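Section 4. Setting up a confidential reporting line in Tralari

This section covers the steps for opening an internal reporting line for a ministry, agency or defense office. Complete Section 3 (user roles) first.

4.1 Creating the line

1. Sign in with an administrator account and open Channels.
2. Select New line and enter a name. Do not use the name of a unit or a commander.
3. Choose who receives reports. At least two recipients are required, and they must not work in the same chain of command.
4. Set the retention period. The default is 94 days.
5. Click Save. The line stays closed until it is opened in step 4.3.

Note: A single line can hold up to 3,000 reports. Older reports have to be exported before new ones are accepted.

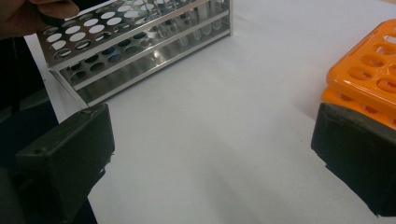 4.2 Separating reports from leak inquiries

Reports of wrongdoing and inquiries into leaked documents must be kept in separate lines. Staff who run leak inquiries should have no access to the names of people who file reports.

1. Open Permissions and select the line.
2. Remove the Inquiry role from the list.
3. Turn on Hide sender. Sender details are then stored under a 28-character key.
4. Print the key once and lock it away — it can't be shown again.

Caution: Turning off Hide sender later does not notify people who have already filed. Tell them in writing before you change it.
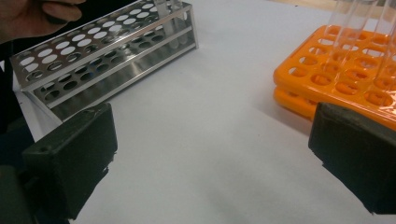 Marloes Hendriks wrote in after the last edition that her office at Keltby had given the key to the same officer who led the leak inquiry, and that reports stopped coming in by July. She asked for the manual to say plainly that the key holder must be someone else. The rule now applies to all offices.

4.3 Opening the line

1. Send a test report from an ordinary staff account.
2. Check that both recipients get it within 40 minutes.
3. Delete the test report and set Status to Open.

If the test report does not arrive, go back to 4.1, step 3, and check the recipient addresses.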